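Lining up drinks cans on a small shelf

Clear the table first and wipe it down. Stand the cans to one side, close together, so the middle stays free.
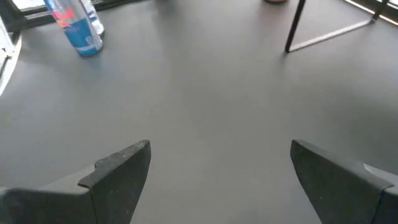 Next, wipe the shelf top and let it dry. Put the tall cans on first, starting from the left, then add the slimmer one.

Set them near the front edge in a single row, with a small gap between each.

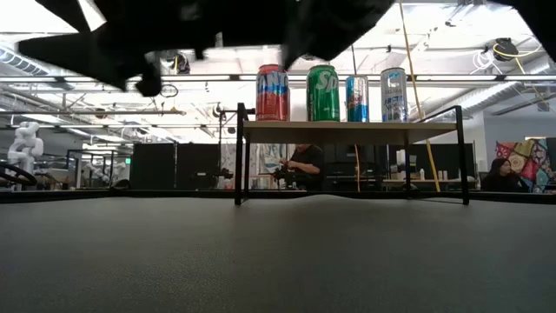 Carmela Figueroa

Turn the labels to face you. Refill from the left when a can is taken.

Related
Stacking tins in a narrow cupboard
Cleaning a metal shelf frame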